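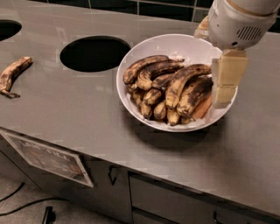

The food scrap pickup changes over in December and I said I would answer Nuanchan's questions for the whole list. First, the easy one. Each household still gets the small kitchen pail and the larger bin for the curb, and the pail is still free. Anything that used to be food can go in: bread, coffee grounds, eggshells, a banana as far gone as the one on my counter. Liners are optional. If you use them they have to be the paper kind, no plastic of any sort, including the green ones from Natico that say compostable on the box. The plant won't take those any more.

Nuanchan Wongsuwan wrote:
> Can someone explain the new schedule? My street was Tuesday
> and the card from Sturkard has no day on it at all. Also, do
> we still have to freeze meat scraps in summer? And what happens
> to buildings with a shared bin? We have 5 units and one bin,
> and it is full by the weekend.
> Nuanchan

The card has no day because the routes weren't final when it was printed. A second card is coming. Until then keep your old day.

Freezing meat and fish was only ever a suggestion. I still do it in hot weather – the bin smells a lot less – but the driver will take it either way. 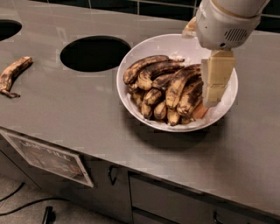
Shared bins are the harder part. The rule is one large bin for every 200 pounds of scraps a month, and a building can ask for a second one without paying more. The request has to come from the owner or the manager, so tenants will need to pass it along. Boonmee Thongsuk did this for the Sitthichai building and had the extra bin in two weeks. He says to put the unit count on the form, because his first one came back without it.

I don't have an answer yet on yard waste. Sturkard told me it stays separate, but their own website says leaves can go in with the food. I've asked them to fix one or the other and will post when I hear back.

If your bin has a cracked lid, report it now. They are replacing them before the changeover and it may be slower afterward.

Kamol Wannasri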